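Les bouteilles orange - petite galerie

Bonjour à tous. Je m'appelle Upendo Temba et je collectionne les emballages de produits ménagers depuis douze ans. Le français n'est pas ma première langue, alors je vous prie de pardonner les petites fautes. Dans ma collection il y a 113 pièces, surtout des flacons et des bidons, et la couleur orange est celle que je préfère. Cette page est consacrée à des bouteilles orange avec étiquettes en chinois.
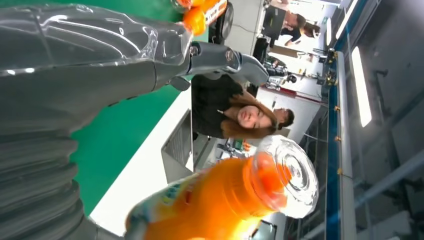 *Bouchon transparent à cercles, plastique orange, un peu de bleu, de vert et de jaune sur l'étiquette.*

Ce que j'aime dans ce type d'emballage, c'est la quantité de texte. L'étiquette travaille beaucoup : des cadres, des pictogrammes, des petits dessins. On lit par exemple 不易漏, « ne fuit pas facilement », et 洗前, « avant lavage », à côté d'un vêtement à rayures rouges et blanches. Le plastique a aussi des petits points en relief, en rangées pas très régulières.
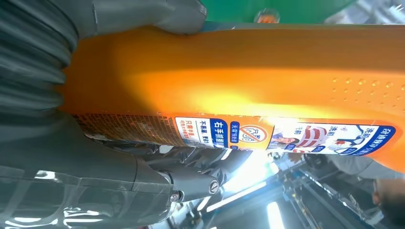 Florence Bergeron m'a écrit que les points en relief sont très utiles quand on a les mains mouillées, et qu'elle regrette de ne plus les trouver sur les flacons de lessive Trutier.

Je suis d'accord avec elle. Chez moi, j'ai un vieux flacon Gureo tout lisse, et il est déjà tombé plusieurs fois dans la baignoire. Pour le rangement, j'ai essayé deux méthodes : debout, comme au magasin, ou couché, côte à côte. La deuxième prend plus de place sur la table, mais on compare mieux les étiquettes.

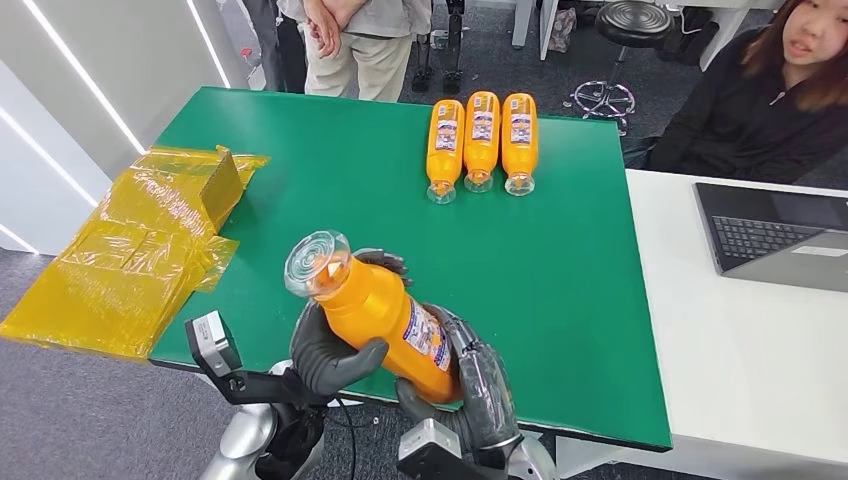 Avant de mettre une pièce sur l'étagère, je la rince à l'eau tiède et je la laisse sécher sans bouchon. L'étiquette, je ne la frotte jamais - l'encre rouge surtout est fragile. Ensuite je note la contenance et l'année dans mon cahier.

Il me reste à parler des chiffres. Les fabricants aiment bien les mettre en grand, dans un cadre de couleur vive. 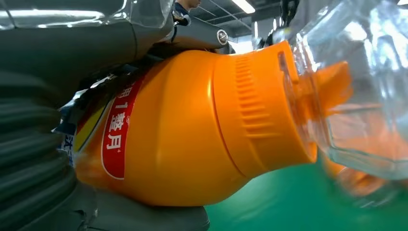
*用1整月, « dure un mois entier », en blanc sur un panneau rouge.*

La page suivante, avec les bidons bleus, sera prête en janvier.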